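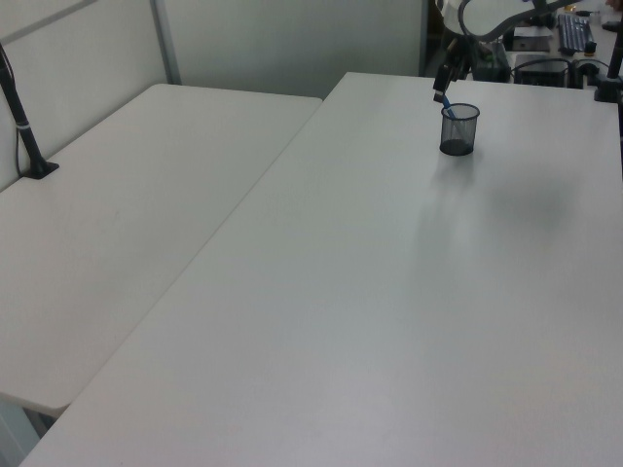

White tables with a black mesh pencil cup and a blue pen.

Progress report, April 2021
Early Walkers: teaching human evolution in secondary schools
Prepared by Vibeke Nørgaard for the Cletcombe Fund

In this period we worked mostly on the second teaching unit, which treats the change from life in trees to walking upright. The first unit has been used by 305 pupils since November. Their teachers sent us 137 comment sheets, and Vitalii Kovalchuk has now read all of them.

The most common difficulty is the same as in our first report. Many pupils still think of evolution as a ladder, with one species replacing the next. Romain Le Goff has therefore rewritten the lesson on family trees. It starts now with living apes and goes to the fossils only afterwards – the teachers asked for this order.

The lesson on teeth and diet is finished. The lesson on the pelvis is late. We had planned to use casts, but the loan was delayed, and Aksel Ingvarsson is preparing drawings that can be printed in the school.

We have spent 1,447 pounds in this period, mainly on printing and on the illustrator's fee. The travel money is not touched, as all meetings with teachers were held online. We would like to ask if it may be moved to the translation of the teacher's guide.

In the next period six schools will try the second unit. Ívar Ravn will send you the questionnaire before it goes to them.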